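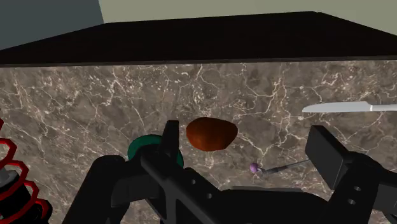

Figure 1. Black gripper, close view. Computer rendering.

Getting to Class on Time: Bus Use Among Students at Istdale College

Last updated: 10/20/25

Project group: Humaira Malik, Marcus Kowalczyk, Maiara Rezende
Project advisor: Kojo Ayaaba

1. Background

Istdale College is served by a single bus route, operated by Sawatzky Transit, which runs between the town center and the main entrance on weekdays. In the current term 1,139 students are enrolled at the college. Parking permits are limited to second-year students and staff, and most first-year students therefore depend on the bus, a bicycle, or a ride from a family member.

The schedule was last revised two years ago, when the college still began its first classes at 8:30. Classes now begin at 8:15. The bus timetable was not changed to match, and the group was asked to find out how students have adapted their mornings and whether a different schedule would be of use to them.

2. Method

The group prepared a questionnaire of 18 items covering distance from home, usual means of travel, time of departure, and late arrivals during the previous two weeks. It was tested on one tutorial group before release, and two items were reworded after students read "journey time" as including the walk from the college entrance to the classroom.

The questionnaire was open for nine days and received 154 complete responses. Incomplete responses were removed. The group also held short interviews with six students and with Rizal Pangaribuan of the Student Services Office, who keeps the record of late slips.

Respondents were not chosen at random. The link was shared through course mailing lists, and students with strong feelings about the bus may have been more likely to reply. The results should be read with this in mind.
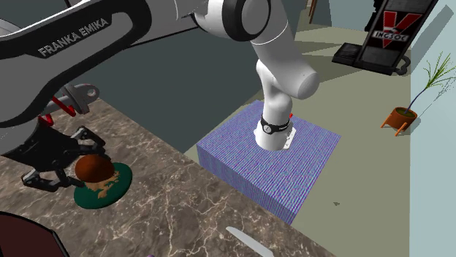
3. Findings

The bus was the most common means of travel among those who responded, followed by cars and then bicycles. Walking was reported mainly by students living in the Rivo apartments north of the campus.

Morning buses are 35 minutes apart. A student who misses the second departure cannot reach the campus before the first class begins, and several respondents wrote that they take the earliest bus every day for this reason, even when it leaves them waiting in the lobby. The lobby has few seats and is not heated until the front office opens.

Late arrival was reported more often by bus users than by car users. The difference was smaller than the group had expected — cyclists, in fact, reported the fewest late arrivals of all. Students who change buses at Givley Street described the connection as unreliable, particularly on rainy days.

4. Recommendations

The group recommends that the college ask Sawatzky Transit to move the second morning departure ten minutes earlier. No added bus would be required. The group further recommends that the lobby be heated from the time of the first arrival, and that the timetable be posted at the main entrance as well as online.

A second round of the questionnaire is planned for November, when colder weather is likely to reduce the number of cyclists. The same items will be used, with one added question on evening travel — a matter raised by students in the late laboratory sections.

5. Acknowledgments

The group thanks the students who gave their time to the interviews and the Student Services Office for access to its summary records.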